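Rurnine tracking and replay tools: frequently asked questions

This page collects the questions we receive most often about Rurnine, the software we use at Andport to turn handheld gripper recordings into trajectories for training. It is maintained by Geeta Chauhan and Ramesh Bisht. Last changed on July 16, 2025.

Which version should I install?

Take the newest one from the release folder. If you have recordings made before February, please keep the old reader also, as the time format of the pose files was changed then. The converter can read both formats but it writes only the new one.

Do I need a graphics card?

For marker detection, no. For training the policy, yes. The detection runs on the processor and one session of 60 recordings is usually finished overnight on a normal office computer.

Why is my first pose always wrong?

The tracker needs a few frames before it finds the position of the gripper. Until then it writes the identity pose, and many people take this as a real value. Look at the column "valid" and drop all rows where it is 0. Do not interpolate over them.

Can several people record in the same room?

Yes, we do it ourselves. Every marker must have its own ID, and each ID must be written in the session file before you start. The most common mistake is that two grippers have a print with the same number. Then the tracker jumps between two hands and the path looks like lightning.
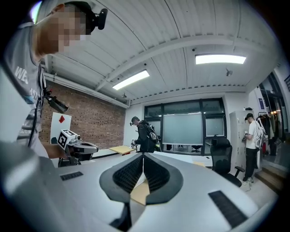
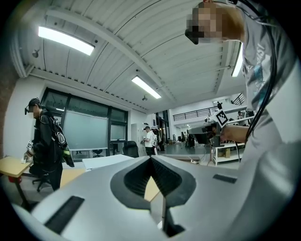
Handheld grippers with square markers, more than one person at work in the room

People who walk through the background are not a problem for marker detection. They can be a problem for the visual odometry, if they fill a large part of the view for a long time. In this case increase the value "min_static_features" from its default. Kamlesh Maurya uses 276 and is satisfied with it, but please try on your own data first.

What does error 14 mean?

The clocks of two devices are too far from each other. Start the sync tool again, wait until both lines are green, and repeat the recording. It is not possible to repair this afterwards - we tried.

My gripper width is noisy. Is it the software?

Most often it is the calibration. Open and close the fingers fully, five times and slowly, then run the width calibration again. If the curve still has steps, check that no marker has a folded corner or a strong reflection of the lamps.

Can the planner use the trajectories directly?

No. The planner, Trerncombe, expects the path in the base frame of the arm, and the recordings are in the frame of the room. Use the script "align_base" between them. It also removes the points which the arm cannot reach, and prints how many were removed. Please read this number!

The replay stops in the middle. Where do I look?

Open the controller log and search for "joint limit". If you find nothing, search for "timeout". The controller listens on port 1729, and some office firewalls close it without any message.

Where can I report a bug?

Write to Kamlesh Bhardwaj with the session file and the log attached. A video of the screen is welcome, but it does not replace the log.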